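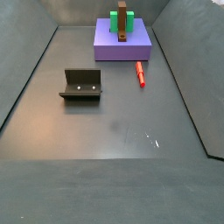
4.2 Gripper comparison in the shallow enclosure

The second set of trials was carried out at the Szczepańska laboratory with two parallel grippers, the Lomov and the Gindow, each mounted in turn on the same arm and driven by the Tonton controller. The purpose was to establish how far the results in Section 4.1, which were obtained on an open bench, would hold when the parts lay inside an open-topped enclosure with walls on every side. Walls restrict the directions from which a gripper can reach a part, and both grippers have a housing that is wider than the opening between their fingers.

All parts were kept the same for both grippers. The two loose parts, a red peg and a black L-shaped bracket, were placed on the floor of the enclosure. A purple block stood near the back wall and carried two upright green blocks with a taller brown post between them. The arm was required to pick up the peg or the bracket as instructed and to move it clear of the enclosure without displacing the purple block or anything standing on it. An attempt in which the block was moved was scored as a failure, even if the part had been lifted correctly.

A total of 3,448 attempts were recorded, of which 1,701 were made with the Gindow gripper and the remainder with the Lomov. The numbers are unequal because one batch of Gindow attempts was withdrawn after a fault was found in the force limit setting. The withdrawn attempts are not included in the total. The order in which the grippers were used was changed between sessions so that neither would always be tested first after calibration.
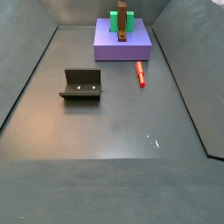 Figure 6. Parts in the enclosure: the black bracket and red peg on the floor, and the purple block with the green blocks and brown post at the back.

The fixed camera was used for locating the parts and for scoring. Before the trials began, 300 images were taken for calibration and labelled by hand. The position error was larger for the bracket than for the peg. We attribute this to the low contrast between the black bracket and the dark grey floor (Figure 6), although the two small bright points on the flat part of the bracket gave the detector a usable reference when they were visible. The red peg was found without difficulty in most positions. Small white marks on the floor were at first reported as parts by the detector, and a minimum area was set to remove them. No cleaning or repainting of the floor was carried out between sessions, so that the same conditions applied to both grippers.

The two grippers performed alike on the peg when it lay well away from the purple block. As the gap between the peg and the block became smaller, the Lomov gripper failed more often. Its fingers open outwards in an arc, and the controller could not always find an approach that kept the outer finger away from the block. The Gindow fingers remain parallel throughout their travel and needed less room at the side. The difference was also present when the peg lay at an angle, since the wrist then had to be turned before closing.

The bracket gave a different result. Both grippers were instructed to close on the upright part. The Lomov held it more securely, which is consistent with its longer finger pads. With the Gindow, the bracket sometimes turned in the grasp during lifting, and a number of attempts were lost when the flat part then touched the wall. Reducing the lifting speed lowered the number of such failures but did not remove them.

A further 600 attempts, not counted in the total given above, were made with the controller's wall check switched off. These were intended to show how much of the difference between the grippers came from their shape and how much from the planning. With the check off, contact with the walls increased for both, and the advantage of the Gindow on the peg was smaller. It follows that part of that advantage depends on the controller having an accurate model of the enclosure.

Two limits of the comparison should be noted. The same peg and bracket were used throughout, and the findings should not be extended to softer or heavier parts without more work. In addition, the purple block remained near the back wall in all sessions, and approaches with the block in the middle of the floor were not tested. Results by part and by distance from the block are given in Table 3.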